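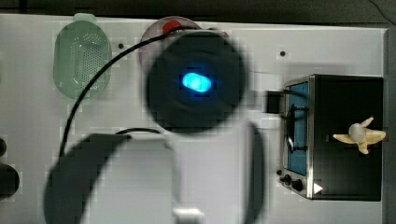 Quick one tonight, I've got work at six and my tea's going cold.

So I finally finished Harju. 3137 gold in the bag at the end and nothing to spend it on, cheers devs. Took me since April on and off. I want to talk about the save system before I forget why I was so cross with it.

You can only save at the huts. Fine, loads of games do that. But the huts use up firewood, and firewood weighs a ton, so you're always picking between saving and carrying the good armour. First ten hours I hated it. Lost a whole evening to the marsh bit. Twice. Nearly uninstalled.

Then Nighat told me to drop the shield. Just leave it in the first village, never look back. Completely different game! You dodge everything, you've got room for four bundles, you can save before the marsh AND after. Why does the game hand you that shield in a cutscene with big swelling music if it's a trap? Daft.

Still not sure it's good design. Roel reckons the weight thing is the entire point and I'm being soft. Maybe. He also played it on the easy setting so he can pipe down.

Stuff I liked: the ferry woman. Fog. The fishing, which is rubbish but in a nice way. The music in the second town, had it in my head all week. The map being a bit wrong in places, so you have to acutally look at the hills.

Stuff I didnt: the crafting menu. Five clicks to make one arrow. Enemies that hear you through walls. The last boss, who is just the second boss with a hat on and more health. 872 damage in one hit at one point, I had the best coat in the game on, what am I meant to do with that.

Ending no spoilers. I went back for the dog. If you know you know.

Would I play it again, hmm. Not this year. Might do the shield-less run from the start when the patch lands, if they fix the menu. Iida has lent me Semodik in the meantime and says to play it with the sound up and the hints off, so that's next. She's been on at me for ages.

Comments are open again by the way, I'd switched them off by mistake. Sorry Florian, I wasn't ignoring you.

Right. Tea.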